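Search this site
Home - News - Products - Press - Contact
2 min read

Rosadness puts its smoky gray storage bins on sale in November

16 October 2018 - Hi everyone, Roman Cieślak from Rosadness again. I get to write the fun kind of press release this time! Our new Plikton storage bins go on sale in November, and I've had them all over my house for weeks (my family has stopped asking).

I designed these after one too many mornings digging through the kitchen junk drawer. I wanted a bin you could see into without the mess shouting at you from across the room, so we went with a smoky gray plastic. It's clear enough to spot what you're after and dark enough to calm things down a little. The walls have a rippled texture that catches the light, and I'm pretty proud of that part - it took us 8 tries to get a ripple we all liked.

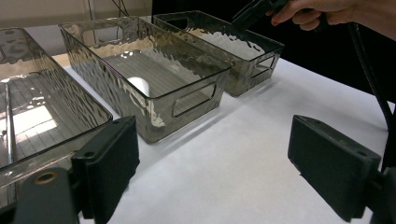

Plikton bins in smoky gray, with cutout handles.

The handles are simply openings in the ends, so there's nothing sticking out to snag on a drawer or a shelf. You hook your fingers in and pull. I keep one bin for desk stuff, one for the kitchen, and one for all the little things that don't live anywhere yet. That last one fills up fast, I'm sorry to say.

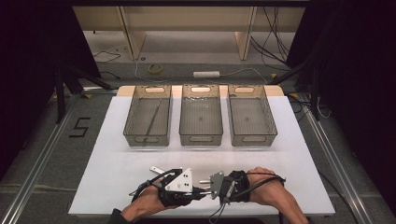 We tried them out with around 100 households before settling on the shape, and the notes that came back were great fun to read. People lined them up in pantries, under sinks, in hall closets. A lot of folks told us they liked giving each bin one job and leaving it at that, and I've started doing the same with my spoons.

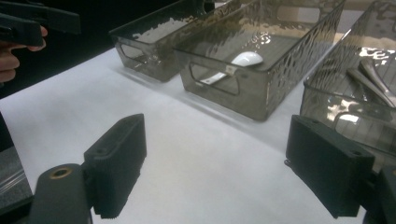 A mouse in the middle bin and silver utensils in the one to the right.

The first run is 800 bins, and they'll be sold through Trultus and at the Kaczmarczyk home store, where you can pick them up and try the handles for yourself. Bring a drawer's worth of clutter if you like, the staff there are very patient!

If you write about homes or tidying and want a set to try, drop me a line through the contact page and put "Plikton" in the subject so I don't miss it.

Roman Cieślak
Rosadness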